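Covering a white table with brown paper, worth it?
Crafts and Workspaces > Tables and surfaces

saltmarsh_4
I've got a big white table and I'm fed up with scrubbing it, so I've gone over to one large sheet of brown paper as a mat.

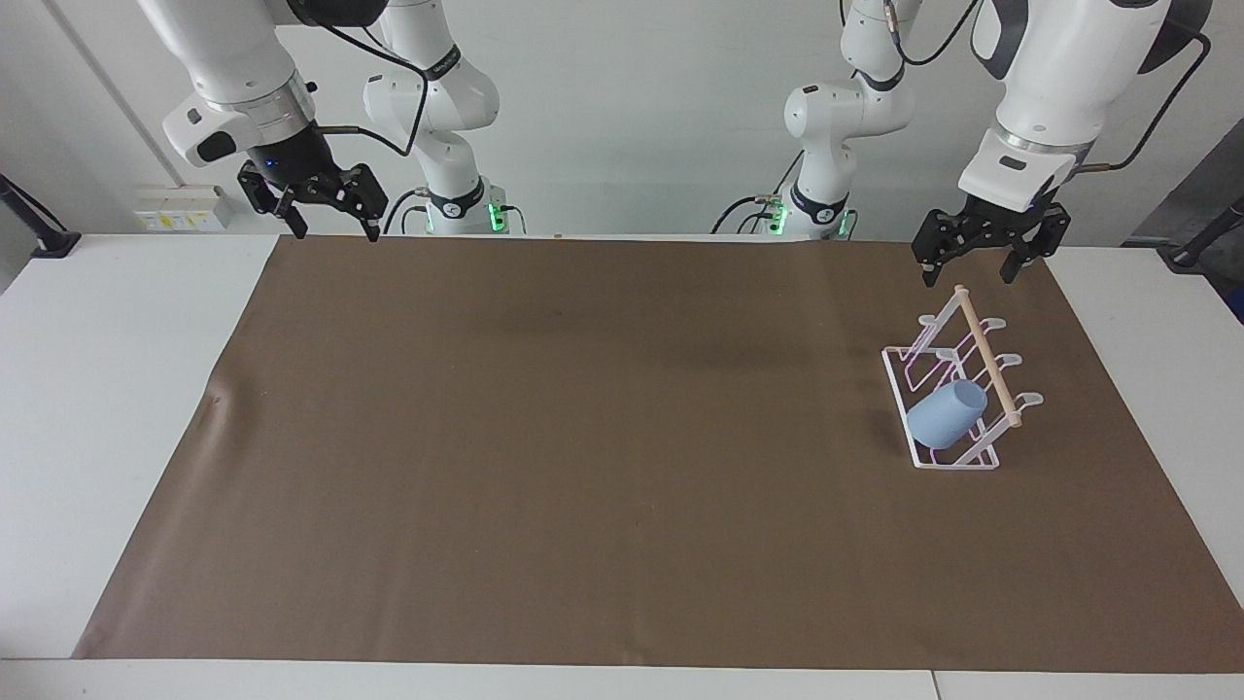
The roll came from Trider and was sold as parcel paper. I leave a strip of white showing at the front and sides so I can still wipe the edges. Two questions. Does anyone tape theirs down, and how often do you change it?

plumbline
I tape the corners. Masking tape only, parcel tape leaves glue on a white top and you'll be at it with white spirit. I change mine every 4 weeks.

Hobbin
Wouldn't bother with paper. It creases, it marks, then it goes in the bin. I bought a Lumotton vinyl mat for 20 quid and it wipes clean.

saltmarsh_4
I had vinyl before. It curled at the ends and the shine gave me a headache under the lights. Paper is dull and I can write on it.

Hobbin
Mine has never curled. Did you store it rolled up?

saltmarsh_4
Yes, in the cupboard.

Hobbin
Store it flat.

tansy_drand
Paper here as well. If you're anywhere near Drandidstead the packaging place sells the heavier stuff off the roll. A faint crease will come out with a cool iron on the back. Smudges won't, so flip the sheet over and use the other side.

plumbline
Disagree on the iron, it made mine go wavy. I put books on it overnight.

saltmarsh_4
Thanks. Will try masking tape first and flip it in May.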